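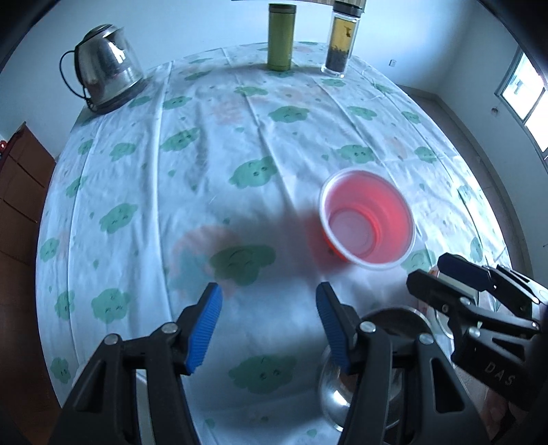

Glass Tea Bottle, Double-Walled, Black Lid: Six Months of Daily Use

Last updated: January

Print this page | E-mail this page

I bought the Gronness double-walled tea bottle to replace a thermos that made every tea taste like the coffee that had been in it before. I have used it nearly every working day for six months. This review covers the bottle first, then how it compares with the other things I drink tea from at home, which are an insulated tumbler and a plain red plastic cup.

What it is

It's a clear glass bottle with a second glass wall around it and a black lid. The bottom is thick glass. Mine came with a removable strainer that sits under the lid. I stopped using the strainer after the second week and put the leaves straight in. Most of them sink once they have taken up water, and I drink from the top.

The box had the bottle, the strainer, one spare seal and a folded sheet of instructions. The sheet says to hand wash the glass and not to fill it past the neck.

Making tea in it

I boil the water in an ordinary stainless-steel kettle with a pointed spout. The spout matters more than I expected. My office kettle has a wide lip, and pouring from it into the bottle puts water on the counter about one time in three. With the pointed spout at home I can fill the bottle without a funnel.

I use a large pinch of green or lightly roasted oolong. A few leaves always float for a while. If you drink too early you get them in your teeth. Waiting longer fixes most of it, but there is usually a small clump that stays up at the surface to the end. If that bothers you, keep the strainer in.

The color is easy to judge through the glass. I take my oolong when it has gone amber and leave it alone if it is still pale. In a steel bottle I had to guess or use a timer.

The same leaves take a second and third filling. By the third it is mostly warm water with some flavor, and I still drink it.

Heat

The outside gets warm with boiling water inside, but I can pick it up right away. My old single-wall bottle needed a sleeve. It doesn't hold heat like steel does. Tea I make before leaving the house is good when I arrive, lukewarm by midmorning and room temperature by lunch. Anyone who wants hot tea in the afternoon should buy something else.

Cleaning

Wet leaves collect in the lower half and don't want to come out. Filling it halfway with cold water, shaking it and emptying it fast over a sieve gets nearly all of them. A long bottle brush does the rest. Tea stain builds up near the bottom after a couple of weeks, and baking soda left in overnight takes it off.

The lid has a groove under the seal that holds water. Pull the seal out once a week and dry it. I skipped this for most of one month and the lid began to smell.

Durability

No chips so far. It has been knocked over twice on a table with a cloth on it, and once on bare tile, on its side, from a low height. The thick bottom makes it heavy for the amount it holds, and I don't carry it loose in a bag with a laptop.

The lid thread is the part I would watch. It is easy to start crooked, and a crooked lid looks closed and still leaks. Zulmira Barros, who has the same bottle, lost a notebook that way. Turn it backward until it drops into place, then tighten.

Compared with a tumbler

I also have a Grover tumbler, olive green, with a darker cap. It keeps tea hot well into the afternoon and I can throw it in a bag. You can't see into it, though, and leaves left in it get bitter before I remember they are there. I use it for tea that is already strained, and for trips.

Compared with a plain cup

The red plastic cup cost almost nothing and came from a market stall in Edcombe. It has a thick rolled white rim that is comfortable to drink from, and it can be dropped. I use it at home to pour tea off the leaves when they have been in long enough. It gets too hot to hold if filled with fresh tea, and there is no lid. For cold drinks it is the one I reach for first.

If you only drink tea at the kitchen table, the kettle and a cup are enough, and the bottle adds washing up.

Good points

Tea color is easy to see
No leftover taste from the last drink
Can be picked up with boiling water inside
Spare seal in the box

Bad points

Loses heat by midmorning
Heavy when full
Lid can go on crooked and leak
Leaves are slow to clean out

Who should buy it

It suits someone who drinks loose-leaf tea at a desk, refills it several times and has a sink nearby. It doesn't suit commuters on foot or anyone who drinks very slowly. I would buy it again at the price I paid. Neves sells a similar one with a wider neck, which would make cleaning easier, but I have only handled it in the shop and can't say how it holds up.

Replacement lids are sold separately. I ordered one on a Thursday and it came the next week, the same as the original.

Reviewed by Catarina Guerreiro

Contact us | Copyright, all rights reserved | Back to top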